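Why Do Cups Fit Inside Each Other?

by Parvathi Mathew

Have you ever helped put the dishes away and wondered why a whole pile of plastic cups takes up hardly any room? I have! I wondered it so much when I was little that I got in trouble for having every cup in the kitchen on the floor. (I was doing science. My mom did not see it that way.)

Grown-ups have a word for things that fit inside each other. The word is nesting, like birds in a nest. Nesting bowls, nesting boxes, nesting cups.

The secret is the shape

Take a cup you have at home and look at it from the side. Is the top wider than the bottom? Most plastic cups are made that way, and we say the sides taper. The narrow bottom of one cup slides easily into the wide mouth of the next one, and down it goes until the sides touch. 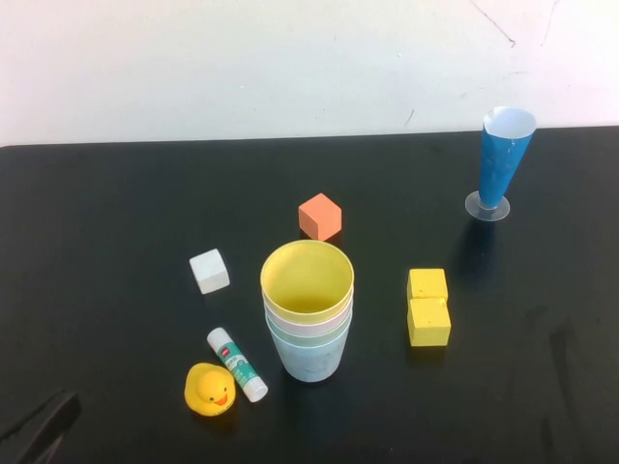
Now think about blocks. A solid block has no inside space to share, so if you pile up blocks, each one adds its whole height to the pile. With cups you only add a little band at the top each time, the part near the rim that doesn't fit inside. I love those bands! With cups of different colors you get stripes, like a very short striped sock.

My little cousin calls this "the cups wearing each other," and I haven't come up with anything better.

Why do they get stuck?

Sometimes you push two cups together and they just will not come apart. Two things might be going on. One is rubbing, which scientists call friction. The sides are pressed so tightly together that they grip. The other is air. When you pull the cups apart, the space between their bottoms gets bigger, and if air can't sneak in to fill it, the air outside pushes back against you.

Try a little twist while you pull. If that doesn't work, ask a grown-up to help, and please don't bang the cups on the table like I did.

Try it yourself

You'll need some plastic cups, a ruler, a pencil and paper.

1. Measure one cup from bottom to top and write the number down.

2. Put a second cup inside it and measure the stack. How much taller did it get? Probably a lot less than you'd think!

3. Mix in a different kind of cup and see whether it sinks down deep or sits up high.

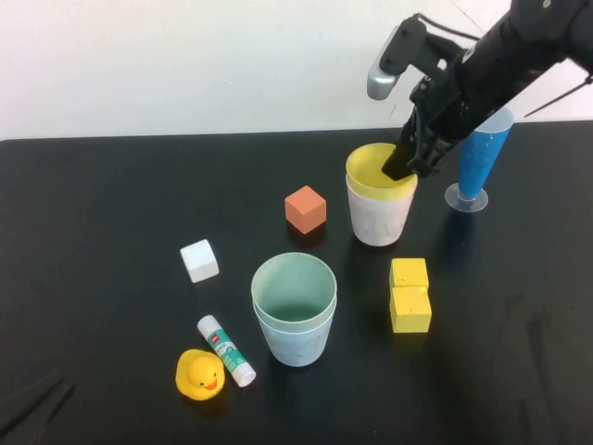 4. Guess how tall a stack of 30 cups would be. Multiply the little bit each new cup adds by 29, then add the height of the first cup. Use cups that are all the same kind for this one, or your answer will be way off. Want a giant number? Do it again for 200!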